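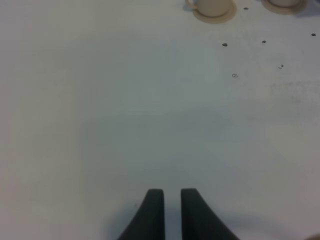

1/ Budget thread. We have until November to decide whether to buy the Dresura arm for the coffee counter, and I've been asked to "just sign off." I have questions first.

2/ The job they're selling us is clearing and wiping. Cups, saucers, little dark marks on a white table. A person with a rag does that without thinking about it, so the bar is pretty high for something with two fingers.

3/ Quote from Görtz, the reseller: 3000 for the gripper alone. The arm is a separate line. So is the mount. So is "integration," which has no number next to it, only the word "scoped."

4/ I asked what "scoped" means. Got a PDF. The PDF says the scope will be agreed during scoping.

5/ Fingertips are a wear part. 200 a pair. How often do you replace them? "Depends on use." Our use is in the first email I sent you, guys.

6/ And the wiping tool isn't in the box! The gripper picks up a cup by the body or the handle, fine, but a smudge on the tabletop needs a pad, and the pad holder is another 311. I only found it because I read the accessories page to the end.

7/ Marlene Weidemann on our ops side thinks I'm being cheap. Her argument is that we save on the closing shift. Maybe. Show me the closing shift where no one has to be there anyway to lock up.

8/ We also looked at Pretska. Cheaper arm, but their support plan is yearly and you can't skip year one. Grarnov does leasing, which I like better, except the lease starts the day it ships and shipping is "to be confirmed."

9/ Somebody will reply that prices are coming down. Great, then waiting costs me nothing.

10/ What I want before any money moves: our own cups and saucers, our own white table with the worn patches on it, and 200 clears in a row with their people keeping their hands in their pockets. I'll pay for the cups that break.

11/ Also want the price of a second set of everything in writing, and a name for who picks up the phone on a weekend.

12/ Görtz says a trial like that is "not standard." OK. Neither is my signature. If you've bought one of these for a small place, tell me what the second invoice looked like.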